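Who looks after the grave?

When a family buries someone in Jasodum, the deed they sign is for the right of burial. It says little about mowing, cleaning or who will straighten the headstone if it leans. Many people only find this out a few years later, when they drive over on a Sunday and see that the kerb has sunk or the lettering has gone green.

Upkeep has become a small trade of its own in the town and in neighbouring Praleck. I spent part of October talking to the people who do the work and some of those who pay for it, to see what is on offer and what it is worth.

The cemetery on the Praleck road holds the larger share of local burials. The council cuts the grass between the rows and empties the bins. Anything inside the kerb belongs to the family, at least as far as work is concerned. The old section by the chapel has 308 graves, and most of them are past the point where anyone with the same surname visits.

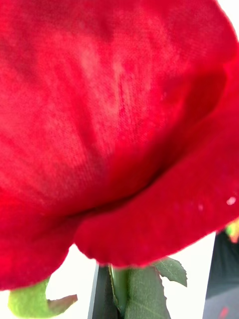
Marjatta Savolainen's parents are in that section. She lives three hours away by train and used to come four times a year. After a knee operation she came once.

"I looked at the stone and thought, my mother would have been out here with a bucket," she says. "She'd have been ashamed of it. So I rang round."

She got prices from two firms. One wanted a yearly contract. The other, Ikonen, would come out for a single clean and charge for that alone. She took the single clean, was pleased with it, and has since moved to three visits a year: one before Easter, one in summer and one in late autumn. She is sent a short report after each.

Ikonen is run by Oskari Salminen, a former stonemason. He works with one full-time employee and takes on another pair of hands from March. Most of his customers live elsewhere, he says, and a fair number have moved abroad. They want to know that someone has been, and they want the same person each time.

His basic visit takes under an hour. He clears leaves and old tributes, trims the edges, washes the stone with plain water and a soft brush, and checks whether it moves when pushed. He will not use a pressure washer on anything, and he will not use bleach. Both are common, and he has seen what they do to limestone and to older marble.

"People see it come up white and they're delighted," he says. "Then the face starts to go, and you can't put that back. I've turned down work over it."

Leaning stones are a separate matter. If a memorial fails a safety check, the cemetery office puts a notice on it and writes to the last known address. Often that address is decades out of date. The stone may then be laid flat, which upsets families who come across it without warning. Eetu Riihimäki, who works in the cemetery office, says the simplest thing anyone can do is to ring and give a current address and telephone number. It takes five minutes and costs nothing.

He also suggests finding the deed before it is needed. Ownership of the burial right does not pass on automatically when the holder dies. It has to be transferred, and until it is, the office cannot approve a new inscription or a second burial. He has had families in front of him with a funeral booked for the following week and no idea whose name was on the paper.

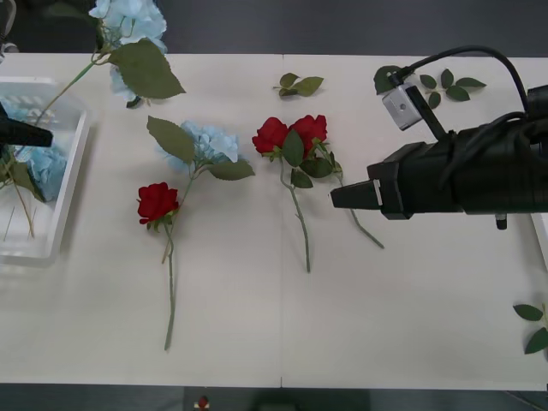

Rules on what may be left at a grave vary more than most people expect. In Jasodum, glass is not allowed anywhere. Solar lights are allowed in the new section but not in the old one. Fresh flowers are cleared when they have died back, and wreaths are taken away at the end of January. In Praleck, where the burial ground belongs to the parish, nothing may stand outside the kerb and there is a limit on the height of vases.

Neither place is strict for the sake of it, according to Riihimäki. Most complaints he handles are about things blowing on to the next plot or catching in the mower. He keeps removed items in a shed for a month and labels them by row. Few are claimed.

Planting is where families most often go wrong. A small conifer bought in a pot can lift a kerb within ten years, and roses need more attention than most visitors can give them. Raghavendra Thevar runs Prondorik, a nursery on the edge of town that supplies plants to several of the upkeep firms. He steers people towards thyme, sedum and low heathers, which cope with dry soil and do not mind being left alone.

"If you come twice a year, plant for twice a year," Thevar says. He would sooner sell someone a tray of sedum once than a box of bedding every spring, though he admits the bedding pays better.

Then there is the question of money over a longer stretch. Some firms sell plans that cover ten or twenty years in one payment. These can suit an older person who wants the matter settled, but the terms need reading. Hooman Mousavi, a solicitor who handles wills and probate in the town, has seen several where the price was fair and the small print was poor.

He tells clients to ask where the money is held and what becomes of it if the firm closes. They should ask how many visits are promised each year and what each one includes. A plan that says only "regular maintenance" could mean nearly anything. He recalls one client who had paid 2,000 for a plan that turned out to include no stone cleaning at all.
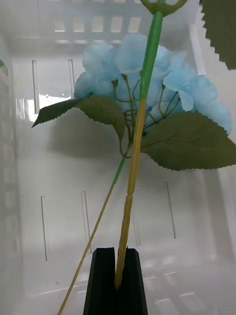 Mousavi also sees wills that leave a sum for the care of a grave. A gift of that kind can run into legal trouble if it is meant to last for ever, so he usually suggests a fixed number of years, or a wish set down in a letter to the executors. A letter is not binding, but in his experience families follow it.

For people who would prefer to do the work themselves, Salminen is happy to give advice free of charge. Bring your own water if the tap is far off. Use a natural bristle brush and work from the bottom of the stone upwards, so that dirty water does not streak the dry part. Leave lichen where it is unless it hides the lettering. Do not scrape, and do not repaint letters without asking a mason first.

Savolainen still does one visit a year on her own, in the last week of October. She takes a flask and a folding stool, and her nephew drives her from the station. The firm has normally been the week before, so there is not much left for her to do.

"I pull up a weed or two," she says. "I like to have done something."

The cemetery office in Jasodum is open on weekday mornings. Address changes can be given by telephone or in writing.

More from this section
Choosing words for a headstone
What happens at a burial without a service
Transferring a burial right: the forms you need
Woodland burial in Praleck, two years on
Talking to children before a funeral

Get our monthly newsletter. Enter your email address to sign up. You can unsubscribe at any time.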